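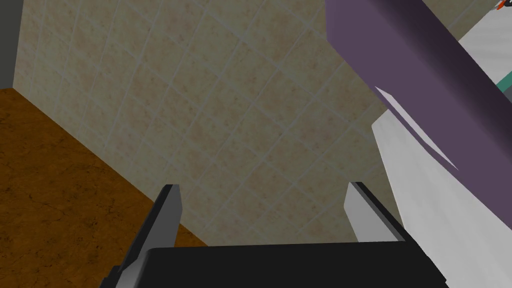

The gripper's view of a tiled wall and countertop in a simulated kitchen. The fingers are open.

Kuldeep Gautam guides the arm with a handheld controller and watches a rendered view from just behind the fingers. At Somard, operators record 20 demonstrations of each kitchen task before any training begins.

The view tilts whenever the wrist does, and new operators tend to overcorrect. "You steer by the grout lines," Gautam says. "After 200 runs you stop fighting the angle."

Each run stores joint positions, finger width and the camera stream. The software, Ernov, drops pauses at the start and end but keeps hesitations in the middle – the policy needs examples of recovery.

By January the team had 850 usable runs. Another 29 were set aside over timing faults in the controller log. Gautam is recording those again.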